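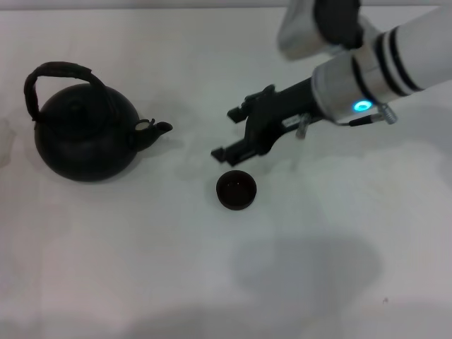

Kettle and cup on a white table.

Manuals > Clubhouse > Mendham Scoreboard > Section 4: Setting up before a match

4. Setting up before a match

Allow longer than you think the first time. The Mendham is a good rugby scoreboard with the temperament of a prop forward in the 79th minute.

4.1 Switching on

1. Plug the control box into the wall socket, never into the extension lead that runs the tea urn.
2. Turn the key to ON. The panels show 88:88. Neither side has scored 88.
3. Wait for the double beep before touching any buttons.

CAUTION: The full board weighs 54 kg. Lift it with a second person, preferably one who isn't playing that afternoon.

4.2 Pairing the handset

1. Stand within sight of the board and hold PAIR until the light turns green.
2. Key in 642 and press ENTER.
3. If the handset shows error 204, it has found the board on the next pitch. Apologise to the next pitch, then start again from step 1.

4.3 Setting the match

1. Choose UNION or LEAGUE. The board will happily award four points for a try in the wrong code and will not be argued with.
2. Set the length of each half. Junior matches are under menu 3.
3. Enter team names, up to nine letters. Indisden fits. Sastelport doesn't, and appears as SASTELPOR, about which their supporters have already written to us.
4. Press HOLD until the referee blows for kick-off, then START.

NOTE: A conversion can only be added after a try. If you forgot the try, press BACK twice and look busy.

4.4 Sin bin clock

Press BIN, then the shirt number. The clock counts down from 600 seconds because our designer, Szűcs, dislikes minutes. It stops whenever the match clock stops.

Related sections
Section 3: Fixing the board to a wall
Section 5: Correcting the score while people shout
Section 9: Winter storage

Comments

Hưng Chu: Does the bin clock carry over half-time? Ours went back to the start and we were a flanker short for ages.

Thaís Brandão: It carries over if you press HOLD at the whistle. If you press END you get the full 600 again. Ask me how our October derby went.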